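Brirkgate Community Rooms: Frequently Asked Questions
Last updated 2/27/22

Who may book a room?
Any resident or registered group may apply. Applicants must be 18 or older and must remain on site for the whole booking.

How far ahead should I apply?
Applications are accepted up to 12 weeks before the date requested. Bookings for September open early because of the fall class schedule. Please contact Saranya Suvarna at the front office to be placed on the September list.

Are tables included in the fee?
Yes. Tables and chairs are included in all rooms. The Fellby Room seats 41 people. Additional tables must be requested when you apply.

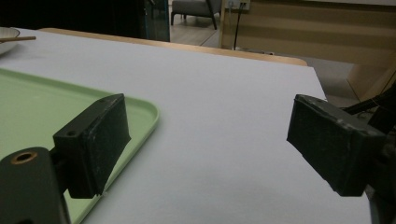 Tape, glue and hot dishes may not be placed directly on any table. Groups doing craft work must bring their own covers. Damage will be charged to the person named on the application.

May we serve food?
Cold food is permitted in all rooms. The kitchen is booked separately, for a minimum of 2 hours.

What if I need to cancel?
Written notice received at least 3 days before the booking entitles you to a full refund. Later requests are reviewed by the bookings manager, Selina Koller.

Where do I return the key?
Keys go in the slot beside the Ulell Street entrance.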